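Las plantas del despacho, el aceite y otras cosas que fui dejando para mañana

Feb 27, 2020

Llevaba desde agosto diciendo que iba a ordenar lo de las plantas. Desde agosto, que se dice pronto. En mi casa lo de las plantas es una categoría bastante amplia: las macetas, claro, pero también los platillos desparejados, las bolsas de sustrato abiertas y cerradas con una pinza de la ropa, tres ovillos de rafia y un cajón donde la última vez que metí la mano me pinché con algo que todavía no he identificado.

El detonante fue una visita. Vanderleia Bastos, que fue mi vecina de rellano muchos años y que tiene en su terraza una selva de las que dan envidia, vino a merendar, miró la repisa de la cocina y me preguntó muy bajito si el potos estaba enfermo o solo triste. Estaba triste. Le faltaba luz, le sobraba agua y además compartía tiesto con un esqueje que metí ahí de forma provisional (lo provisional en esta casa dura lo suyo).

Así que me puse. Primero vacié el cajón entero encima de unos periódicos viejos y fui haciendo montones. Salieron etiquetas de vivero de plantas que ya no viven conmigo, que en paz descansen, un rollo de alambre forrado, dos palas pequeñas casi iguales y un sobre de semillas de albahaca marca Plindard que debe de llevar ahí desde la mudanza. Las sembré igualmente. Si sale algo, lo cuento por aquí, y si no, haré como que no he escrito este párrafo.

También apareció la regadera de hojalata de mi bisabuela, que según mi madre es de 1918 y según mi tío es de cualquier otro año. Pierde por la base, así que no sirve para regar, pero la he puesto en la entrada con unas ramas secas y queda preciosa. Mi madre la vio en una videollamada y se emocionó un poco, y yo también, para qué negarlo.

Lo que más pereza me daba eran las tijeras. Las de podar las tenía abandonadas, con la savia pegada en las hojas y el muelle durísimo. Baldur Thorlacius, un compañero del taller de cerámica que cuida bonsáis y es de una paciencia infinita, me explicó cómo las limpia él: agua templada con jabón, un estropajo suave, secarlas muy bien con un trapo y luego una gota de aceite en el eje. Una gota. Yo puse bastante más de una y estuve media tarde limpiando aceite de la mesa, del trapo y de mi propia manga. Pero oye, ahora abren y cierran que da gusto.

Las suculentas han sido otra historia. Me traje una de Bomska, la tiendecita de plantas que hay detrás del mercado, por 12 euros con la maceta incluida, y me juré no ahogarla como a las anteriores. Mi problema es que me gusta regar. Me relaja. Voy con el pulverizador por toda la casa, fus fus, y cuando me quiero dar cuenta he rociado también a la que no tocaba. Ahora tengo una norma: a la suculenta, ni mirarla con el pulverizador en la mano. Meto un palillo en la tierra y, si sale limpio, le echo un chorrito por abajo, sin mojar las hojas. De momento sigue firme.

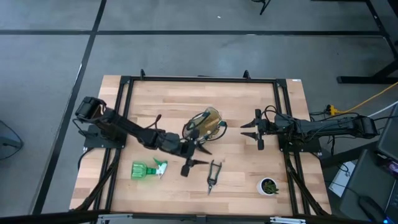
Pulverizador verde, tijeras de podar y una suculenta en su macetita blanca.

Con los botes también he hecho limpieza. He tirado los que no cerraban bien y a los demás les he puesto por fin un letrero, después de un susto con una botella transparente sin etiquetar que casi acaba en la ensalada. La cinta de carrocero y un rotulador gordo son el mejor invento del mundo — y los más baratos, que en la ferretería me gasté menos que en el café de después.

El potos ya vive solo. Lo pasé a una maceta un poco más grande, lo puse junto a la ventana del despacho y le corté los tallos pelados, que están en agua en un vaso de yogur. Al esqueje okupa le he dado su propio tiesto, uno de barro con un desconchón que giro hacia la pared cuando viene gente.

Me queda pendiente la balda de arriba, donde guardo los abonos. Vi una estantería de Prumus que me encajaría perfecta en el hueco, pero cuesta 50 euros y mide 38 centímetros de fondo, y tengo que medir bien porque creo que la puerta pegaría. Si alguien la tiene en casa, que me diga si cojea. Y si además sabéis qué hacer con los mosquitos esos minúsculos que salen del sustrato, os leo en los comentarios, ¡que me tienen frita!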